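Section 3: Setting up the prompt desk for a touring show

I've called cues from a lot of odd corners (a broom closet in Grarstead, once, with the door held open by my foot), and this section is the set-up I do every time now. It assumes you've already read Section 2 and your prompt book is in its binder with the cues penciled in. If you're still moving cues around, go back and finish that first. You'll be much happier!

What you need

The Ciller headset base station and its power supply
Two belt packs, plus the spare
The cue light box and its long cable
A dimmable desk lamp with blue gel
Your prompt book, pencils, and a good eraser
White cloth tape and a marker

Placing the desk

1. Walk the wings before you unload anything. Ask the house crew which side they normally call from, and then stand there and look at the stage. You want to see the downstage edge and at least one entrance.

2. Set the desk so you can get out of your chair without stepping into a crossing path. I leave 3 feet behind me. Actors in big skirts will thank you.

3. Tape the legs of the desk to the floor with two strips each. Stages with a rake (Stundham has a steep one) need the downstage legs shimmed first, so do the shims and then the tape.

Note: If the only spot with a view is on the wrong side for your fly crew, call from there anyway and give the fly crew a cue light. Charoen Chantharasri taught me that on my first tour, and I've never regretted it.

Connecting the headsets

4. With the power off, plug the base station into the sound circuit. Keep it away from the dimmer circuits or you'll hear every fade as a buzz in your left ear.

5. Run the cable to the first belt pack along the back wall. Tape it down every 6 feet, and put a mat over it anywhere people walk.

6. Turn on the base station and wait for the green light to stop blinking. Then turn on the belt packs one at a time.

7. Do a voice check with each operator. I ask for a full sentence, like what they had for lunch, and I set the levels while they're still talking. "Check, check" tells you almost nothing about how somebody sounds when they're tired and mumbling in act two.

Caution: Never unplug a belt pack while the base station is on. The pop is loud enough to hurt.

Cue lights

8. Connect the cue light box and label each switch with tape. Write the position, not the person's name. People swap shows, and "Fly Left" will still be true in April.

9. Test red (warning) and green (go) for every position. The operator should answer the red by pressing their own button, and the light should go steady. If it keeps blinking, swap the cable before you start blaming the box.

10. Dim your desk lamp until you can only just read your smallest cue number, then go sit in the end seat of row 6. If you can see the glow, turn the lamp in toward the desk and check again. 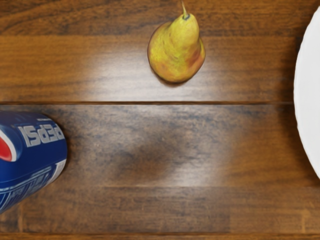 Preset photos are the last thing I set up at the desk, and they're the thing I skipped for years. Take one of every prop table and every practical surface on stage, from straight overhead if you can manage it, and keep them in a pocket at the back of the prompt book. Overhead shots are best because spacing is what goes wrong. An object standing on a wood table can be placed by the boards, so a note for it might read "upper half, right of center, neck up," and whoever is doing the preset can match it against the seams in the wood. Thitima Thammasiri, who ran props on our Ondrejka tour, used to pencil an arrow on each print to show which way the audience was, and I now do the same.

11. Clip a copy of each preset photo at its own table, and tick it off at the half hour.

12. Sit down, put on your headset, and run cues 1 through 17 dry, with the book open and no actors. Say every standby out loud. You'll find the page turn that lands in the middle of a sequence, and you can fix it with a paper clip.

Note: The long cable in the touring case is 600 feet. Coil it over-under when you pack up, please, or the next stage manager will spend their evening untangling it and thinking about you.

Section 4 covers calling the show from a temporary position when the desk has to move at intermission.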